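Do you need to fold a puffer jacket at all?

Every year when the weather turns, the same advice comes round again. Fold your puffer into a neat little parcel and you will win back half your closet. I have read it in at least four places since January and I have never believed it. A puffer jacket is mostly air. You can fold air as neatly as you like and it will still be air when you let go.

But I own one of these things, it was on its way to being put away anyway, and I had an hour on a Wednesday. So I cleared a patch of bed and tried three of the methods that get passed around, plus the one I was already using (shove it on the shelf and shut the door fast).

The jacket is a teal Birov, a few years old, bought on sale. Nothing fancy. It has that slightly shiny outside that slides off any hanger you put it on, and this turns out to matter more than the stuffing when you try to fold it.

Method one: the flat fold

You zip it, lay it face down, bring in both sleeves, fold one side over, fold the other side over, then fold up from the bottom. The instructions I followed had drawings, and in the drawings the jacket stayed where it was put. Mine did not. I would fold one side across and smooth it, turn to the other side, and the first one would rise slowly like bread. Smoothing does nothing. You push the air out of one channel and it goes into the next one over.

Pressing with a forearm works better than pressing with hands. I'll give them that much. Leave the zipper open an inch or two at the top as well, or the air has nowhere to go.
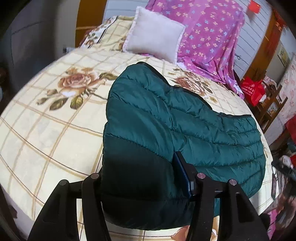

Method two: the roll

The roll has the loudest fans. Sleeves in, start at the hem, roll tight toward the collar, tuck the whole thing into its own hood. My hood is too small for that, so I was stuck holding a fat green sausage with nothing to put it in. I tried a long sock, as one site suggested. I would like to meet the person whose sock this worked with.

A roll is fine inside a suitcase, where other things are pressing on it. On a shelf it behaves like a log and takes the T-shirts down with it. I rolled it twice, and the second one was tighter, but I didn't care for how hard I had to pull on the seams to get it that way. This is stitching on thin fabric. If you do this every spring for ten years I think you would see it.

Method three: the bundle and strap

This one came from the Szénási catalog, which I get in the mail for reasons I can't explain. They sell a strap for it, of course. The idea is that you don't try to get the jacket flat. You fold it loosely into thirds, then in half, let it be round, and put one flat strap over it to keep it from opening.

I was ready to dislike this. A strap is a product, and the advice is very often an excuse for the product. I didn't order theirs. Any flat webbing will do, and most people have some in a drawer, off an old bag or a sleeping mat.

The loose fold is the part worth having. Once you stop fighting for square corners it takes under a minute, and the result is a thick, lumpy pillow that at least stays in one piece when you carry it down the hall. Is it small? No. I measured the space on the shelf before and after, and I gained around the width of a paperback. The catalog says you will be amazed. I was not amazed. 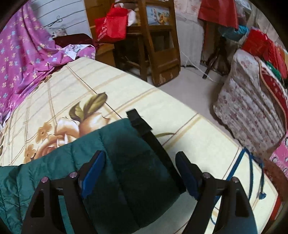

The folded jacket on the bed, black strap across the top.

What about vacuum bags?

Someone will ask, so fine. I had a pack of 2 from Kiltska a while back and used one for a comforter. It went down to the thickness of a pizza box and I was very pleased with myself until it was full size again a week later with the valve still closed. I know people who have better luck. I also know that the label in my jacket says to store it uncompressed, and I don't see how a vacuum bag squares with that. For a move across the country, sure. For six months on a shelf, I'd leave it.

There is also the Budura box, which a reader wrote to me about after my post on winter boots. It's a stiff fabric box with a lid, made for coats. I looked it up and closed the page again. A box takes up the space of a box whether the jacket is folded well or badly.

So where did it end up

Top shelf, loose fold, strap on, with the scarves pushed in next to it. I am keeping the strap because it makes the thing easy to grab when there is a cold morning in April, and there is always one. Wash it first if you are putting it away for the season, and make sure the padding is dry all the way through, which takes longer than the outside would have you think. Check the pockets too.

As for the half a closet, I'm still waiting. If you want more room, own fewer coats. I have five and I'm not getting rid of any of them, so I suppose the shelf stays full.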